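**Notes: the Imrie door fault (20 min slot, Friday, after the break)**

Slide 1. Title only. Say who we are: Dandport, simulation side. Imrie is our two-armed kitchen task set. Everything tonight happened in simulation. No hardware was damaged, and that is part of the problem.

Slide 2. The run. 217 episodes, fridge task, left and right arms both under the learned policy. The log gave 176 passes. We reported that figure in June and had to withdraw it.

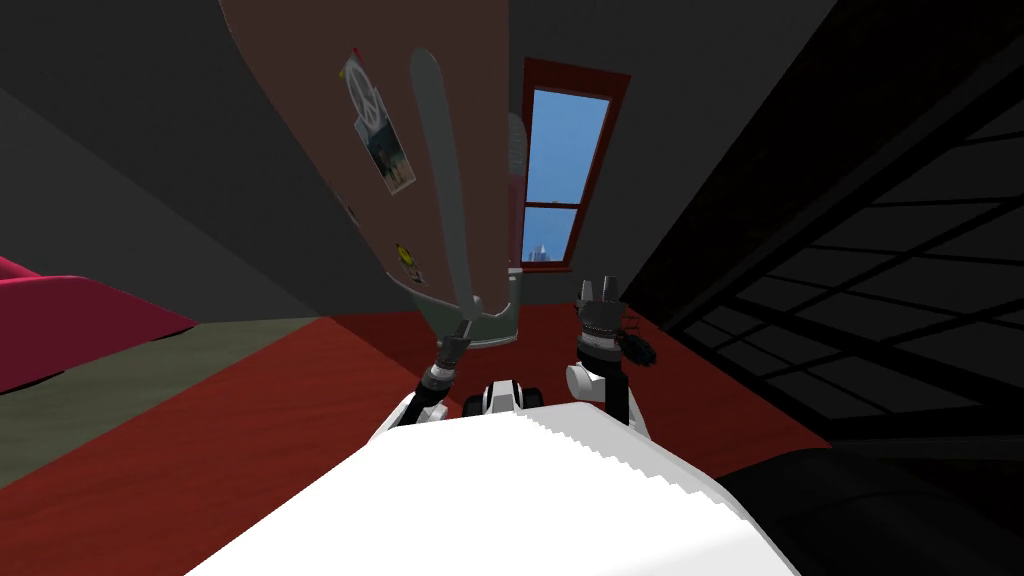
Slide 3. What the pass check did. It read the angle of the door hinge and nothing else. Past the threshold, pass. It did not read contact force, and it did not ask which part of the robot was touching what.

Slide 4. The fault. In 6 episodes the hinge angle jumped between two steps with no matching arm movement. Cause: a finger had sunk into the door mesh and the solver pushed the two apart. The door flew open. The log called it a clean success.

Pause here. On a real arm that is a crushed finger or a torn hinge — possibly a person's hand if someone is standing close.
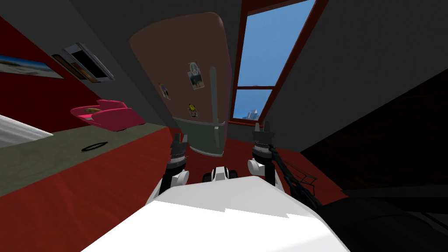
Slide 5. Why we missed it. The force limit in Lorkach, our controller layer, was set to 165 N at the wrist. The spike lasted less than one control tick, so the limiter never saw it. The limiter worked as written. It sampled too slowly for this kind of contact.

Slide 6. Changes.
- Force is now logged at every solver step and the peak is kept.
- Any overlap between finger and door ends the episode as a fail.
- A pass needs the hinge to move with the gripper, step by step.

Slide 7. Still open. We have not rescored the older Zumex runs. They used the same hinge check. Do not quote a corrected pass rate if asked; the rerun is not finished.

Questions. Likely first one: would a smaller time step fix it? Partly. It makes the jump smaller but the overlap still happens. Go back to slide 4 for the plot.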